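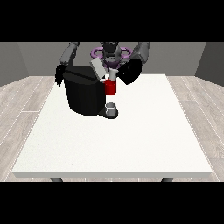 4 min read

January

Back in the lab by half past nine. The heating had been off over the break and I kept my coat on until lunch. The simulator needed an update before it would open, so the first hour went on that and on finding the charger for my laptop, which was in my other bag.

The project is still the coffee task. Our group at Wilville has the two-armed robot and the pod machine, and by the end of term it has to deal with the mug and the pod in one go, in simulation, without any of us touching the keyboard. The real robot comes later, if at all. The club has called the whole thing Prustulent since the first meeting and I have given up asking why.

I spent the morning on the right arm. The gripper holds the red and white mug upright without trouble now. Before the break it used to tip as soon as the wrist turned, and I had blamed the grip force, but when I went through the settings again the friction value on the mug was wrong. I had copied it from the table. I changed it, ran the test four times, and the mug stayed up each time. I wrote this in the log straight away so that I don't copy it from the table again.

What it does not do is go to the right place. It brings the mug over beside the open lid, up at the top of the machine, as if it meant to put it in with the pod. The small cup stays down on the drip tray the whole time and gets no attention. I watched this on a loop for longer than I needed to. The target point is being read from the lid and I think the names of two parts got swapped when we imported the model. I looked in the file and could not find it. I will look again with fresh eyes.

The left hand does nothing yet. It hangs by the side of the machine with the fingers a bit curled and waits. It is meant to close the lid, and that part of the work belongs to the other half of the group, who were not in today. I left them a note about the part names.

Lunch was soup from the canteen, tomato, too salty.

In the afternoon I started on the training runs. We recorded 102 demonstrations before the break and I had hoped to use all of them. I went through them one by one and threw out 15 where the mug was dropped or the person steering gave up halfway. Some of the dropped ones were mine. It is slow work, and the viewer has no key for skipping to the end, so each one has to be dragged along with the mouse. My wrist hurt by three o'clock. If there is time this term I would like to write a small script for it — nothing clever, only one that jumps to the last second and asks keep or bin.

Then I set the first proper run going on the shared computer, 450 rounds to start with. Another group had a job called Roreo queued ahead of mine, so I had to wait for that. I tidied the shared folder in the meantime. There were three versions of the room file, all with the same plain grey walls and plank floor, and one of them had the table slightly too low. I moved that one into a folder called old. We talked last term about adding shelves and a window so that the room looked more like a kitchen, but I am against it until the mug goes where it should. There is enough to go wrong with one table and one machine.

My run started a bit after five. I stayed for the first few rounds to check it had not crashed. The numbers went down, then up, then down again. It will be going all night.

I also have to write the half-page for the Cordeiro prize form. They want to know what problem we are solving and who it helps. I got as far as one sentence and then deleted it. Our teacher says to describe what we did in plain words and leave it at that, so I will try that tomorrow before I open the simulator, or it won't get done.

Walked home in the rain. Left my gloves on the desk next to the keyboard. Things for tomorrow: check the run, part names, gloves, form.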